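Packing and Wrapping, Session 2: Clear Plastic Film
Course notes, Grønli evening workshop. Instructor: Maj-Britt Bråten

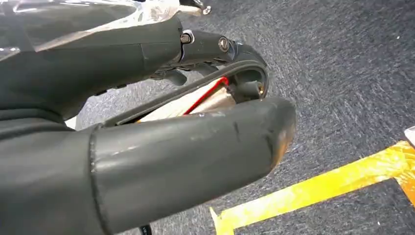 Why I love clear film
Thin, see-through, and it crinkles into any shape you ask of it! Look at how the light catches on every fold. Those bright lines are handy when you wrap, as they show you where the film is bunching up and where it lies flat. Tonight we get to play with lots of it.

What to bring
Scissors, a soft cloth, and 3 things from home that are awkward to wrap (a jug with a handle is wonderful, so is a whisk). The film is here already, cut into sheets 70 cm long.

Draping first, then tucking
Lay the sheet loosely over the object and let it fall. Don't pull yet! Smooth from the middle outward with the flat of your hand, then gather the extra at the back and tuck it under. Corners want a double layer. Dong-hyun Seok showed the June group a lovely trick with handles: twist a narrow strip first, wind it around, and drape the big sheet over the top.

Practice
Wrap each of your objects twice, once loosely and once snugly. Swap with a neighbor and unwrap theirs slowly. Save any sheet that isn't torn, we'll use them again as filler next time.

Reading before Session 3: handout pages 18 and on, the part about boxes.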